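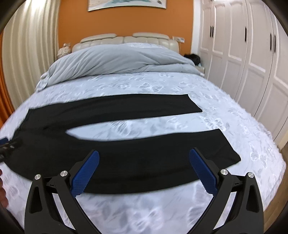 Laundry and Linen > Folding and Storage

Black trousers: fold on the crease or fold flat?
Started by Dritgate, 14/10/2024

Dritgate
I have a drawer with 143 mm of usable height and I'm trying to move all my work trousers out of the closet and into it. Plain black, no pressed crease. My current method is to lay the pair flat on the bed, both legs spread, smooth from the waist toward the hems, then bring one leg over the other and fold in thirds. I get a ridge at the crotch every time, and it shows when I put them on. Is there a better order of steps?

Plastow
The ridge comes from the point at the back of the seat. When one leg goes over the other, that extra cloth sticks out as a triangle. Tuck it in toward the fly so the side is a straight line, then fold. Thirds is fine for a drawer that size.

caldeira_2
Disagree on thirds. Thirds puts a fold close to the knee, where the cloth already bends all day. Fold in half, hem to waist, then in half again. Two folds, and neither one sits on the knee if you stop the hem short of the waistband.

Plastow
Half and half again leaves the second fold very close to the knee on most inseams. Measure it.

caldeira_2
I did. Mine clears it. Depends on the rise, I suppose.

Plovoseck
Both of you are skipping the surface. A soft mattress gives under your hand and the cloth moves with it, so you press creases in while you think you're taking them out. I fold on an ironing board with a cotton cover - narrow, but firm.

Dritgate
No board here, only the bed. The fitted sheet is a cotton blend, 250 thread count, and I pull it tight before I start.

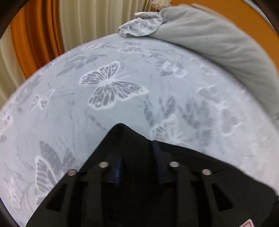 Sheet tension matters more than thread count, in my experience. If the sheet is slack it bunches under the trousers and you can't tell which wrinkle belongs to what. A print like those butterflies and leafy sprays is handy for this: pick a wing outline and line up the outer seam with it. Also move any crumpled cloth off the bed before you start smoothing.
- Plastow

caldeira_2
Lining up to a print only works if the sheet is on square. Mine never is. I use the edge of the mattress.

Plovoseck
The edge of a mattress is a curve once the sheet is pulled over it. Use the side seam of the trousers as the reference and ignore the bed.

Dritgate
Tried the tuck. The ridge is smaller but still there. Half and half again came out too thick for the drawer with the pairs stacked, so I'm back to thirds for now.

Plastow
File them upright, fold side up. No weight on the seat that way.

caldeira_2
Or hang them.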